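7 November 2019

# Notes on a Trial of the Zivemgate Garment Handling Kit

It has been my practice on this blog to review equipment only after a full period of use under ordinary conditions. The Zivemgate kit has now completed such a period, and I am in a position to set out my findings for those readers who wrote to enquire after the first, rather brief, notice.

The kit was supplied on loan by Druvlow, the regional distributor, under its standard evaluation terms. No payment was received, and Druvlow did not see this text before publication. The loan agreement required that the arm be returned in its original packing, and that any damage to the fingers be reported in writing. There was one such report, which is dealt with further on.

## What is supplied

The kit comprises a light arm suitable for bench mounting, a two-finger gripper, a camera fitted at the wrist, a control unit and a printed manual. The software, which Zivemgate calls Irnon, is downloaded separately and licensed by the year. A second pair of fingers is included as a spare. Fasteners are metric throughout, and the correct hex keys are in the box, a courtesy that I would ask other manufacturers to note.

The manual is adequate. It was evidently translated, and the chapter on calibration refers to a diagram that does not appear in my copy. Druvlow sent the missing page by email the next morning. I would nevertheless recommend that purchasers check the contents of the manual against its own index before commencing, as the calibration procedure cannot sensibly be attempted from the text alone.

Assembly occupied the better part of an afternoon. The arm must be clamped to a rigid surface, and my first choice of bench proved unsuitable because it flexed when the arm was extended. The second was satisfactory. Readers with older laminated benches should test for movement at the front edge.

## Scope of the evaluation

The stated purpose of the kit is the handling of soft goods: clothing, towels, cloth bags and similar articles. Zivemgate's literature is directed at small laundries, uniform hire businesses and teaching laboratories. I confined the trial to the first two uses. The teaching materials were examined but not used with students.

I drew up a schedule of 200 attempted picks, divided between knitted cotton, woven cotton and synthetic sportswear. A pick was recorded as successful where the article was lifted clear of the surface and released over the receiving bin without intervention by the operator. An article that was lifted and then dropped short was recorded as a failure. So was any attempt in which two articles were raised together, even if both subsequently reached the bin.

I was assisted throughout by Ngọc Hầu, who operates a uniform hire business under the name Hoàng and who has a far better understanding of fabric than I do. Her observations are incorporated with her consent. Where we differed, I have said so.

## Results

Overall, 83 per cent of attempts were successful. I consider this a respectable figure for a product at this level, although it conceals a marked difference between materials.

Woven cotton gave very little difficulty. Tea towels and work shirts were taken up cleanly, and the arm returned to its starting position without hesitation. Knitted cotton was somewhat less dependable, particularly where the article had been laid out flat and offered no raised fold for the fingers to close upon. Irnon is designed to look for such folds and will decline to proceed if it finds none. It reports this with a short message and a tone, and the tone cannot be disabled.

The synthetic articles were the weakest group. Smooth polyester has a tendency to slide out of the grip as the fingers close, and the software's default closing speed is too high for it. Once the speed had been reduced, the rate of failure fell appreciably. I am of the view that Zivemgate should include a preset for sportswear, given that uniform hire is named in its own brochure. Ms Hầu considers the present arrangement acceptable, on the grounds that any operator would find the setting within the first day. I am less confident on that point.

## The fingers

The fingers deserve separate comment, as they will determine for most purchasers whether the kit is worth having. They are long and tapered, with a matte finish and a recess on the inner face near each tip. The taper is well judged. It permits one finger to pass beneath a folded hem while the other remains above, and the articles were not marked in the course of the trial.

My written report to Druvlow concerned a hairline crack at the base of one finger, discovered during the second week. I had clamped on the edge of the bench in error, and the fault was mine. The spare was fitted in a few minutes. Replacement pairs are sold individually, with delivery quoted at up to 6 business days, and I would advise keeping one in the drawer.

## Placement and separation

A difficulty familiar to anyone who has worked in a laundry is that garments seldom arrive one at a time. They are received in heaps, and the labour lies as much in separating them as in lifting them. The Zivemgate literature is candid on this subject. It states that the kit is intended for articles that have already been spread apart, and it gives a recommended minimum gap.

We found this recommendation to be conservative. The software coped with articles placed closer together than the manual advises, provided that the colours were distinct. Where two articles of the same colour lay adjacent, it was more inclined to treat them as a single object, and the operator was obliged to draw the boundary by hand on the control screen. The drawing tool is crude but serviceable.
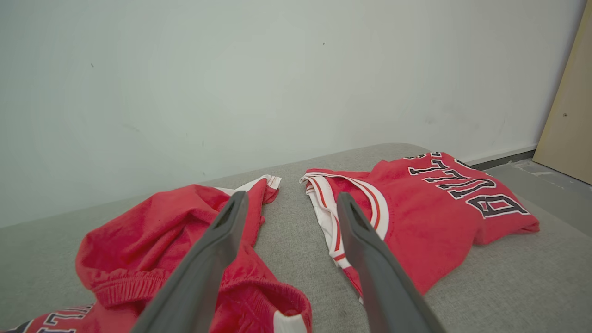

*Reading time: 6 minutes*

Basketball uniforms are a useful test in this respect, and red shorts beside a red Bulls jersey make a representative pair. A bunched waistband presents ample folds for the fingers. A jersey lying flatter, with its printed front uppermost, offers fewer, and the striped trim at the collar is the more promising place to begin. Ms Hầu's standing advice is to take a jersey by its trim in any event, and to keep the grip away from printed lettering. Irnon permits the operator to mark an area as excluded, and I would encourage its use for any garment bearing a transfer or a screen print.

The surface beneath the articles also merits attention. A woven upholstery fabric in light grey provides good contrast with strong colours, and it has sufficient texture to discourage a garment from sliding. A polished benchtop does not. On a smooth surface, the fingers were apt to push an article along before closing on it, and several of the recorded failures were of this type. Covering the bench with a length of plain cloth, pinned firmly at the corners, was an inexpensive remedy.

## Support and cost of ownership

Druvlow answered both of my technical enquiries within one working day. The first concerned the missing page already mentioned. The second related to a fault in which the control unit failed to recognise the camera after a restart. The recommended remedy was to reseat the cable at the wrist, and the fault did not recur.

The warranty extends for 2 years on the arm and control unit. It excludes the fingers, which are classed as consumable items. Prospective purchasers should also be aware that the Irnon licence is not transferable. A business that sells its kit second-hand cannot pass the licence to the buyer, and this will depress the resale value. I put the matter to Druvlow and was informed that the policy is set by Zivemgate and is not presently under review.

Noise was modest. It was possible to conduct a telephone conversation beside the arm while it was in motion, the tone excepted. Power consumption was not measured.

## Recommendation

I am prepared to recommend the Zivemgate kit to uniform hire operators and small laundries that handle predominantly cotton articles and that have a member of staff available to supervise. I would not at this stage recommend it for unattended operation, and neither does the manufacturer. Businesses dealing chiefly in synthetic sportswear should request a demonstration using their own garments, and should ask that the closing speed be reduced before the demonstration commences.

Ms Hầu has elected to continue with a kit of her own for sorting returned work shirts. I have asked her to keep a record of finger wear, and will publish the figures as an addendum to this post when they are available. Correspondence on the calibration procedure may be sent to the usual address. A scanned copy of the missing page can be requested directly from Druvlow, which has asked that I not reproduce it here.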